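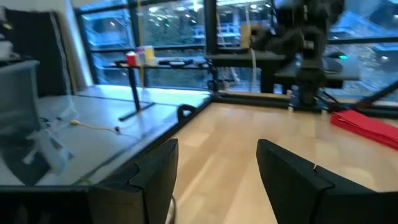

Product data, week whatever

Quick one, I'm between two calls and the coffee's gone.

So the Statholm catalog. 4000 lines in the old spreadsheet, 3651 once I took out the duplicates and the stuff discontinued before I even started there. Door closers mostly, some hinges, a bracket range that should have been killed off years ago. All of it has to go into Cludine by the end of May so architects can pull the specs straight into their drawings.

Sounds fine. Isn't. 83 products have no fire rating filled in at all. Blank cell. Another bunch have the rating typed in the notes field, in three different spellings, which no software on earth is going to pick up. I've been fixing them by hand, eight at a time, then exporting, then checking. Slow going.

Also — units. Half in inches, half in millimeters, no label on either. Found a hinge that was apparantly four feet wide.

Tried Pons for the bulk cleanup. Good at column names, hopeless at anything with a slash in it. Mudero did better but it wants a separate file for every finish, and we have a lot of finishes. Sticking with Pons and a pile of find-and-replace for now.

If you make things that go in buildings, get your sizes in order before you pay anyone to model them. Wish we had. The modelers bill for every question they have to send back and teh questions add up.

Call's starting. More when the hinges are done.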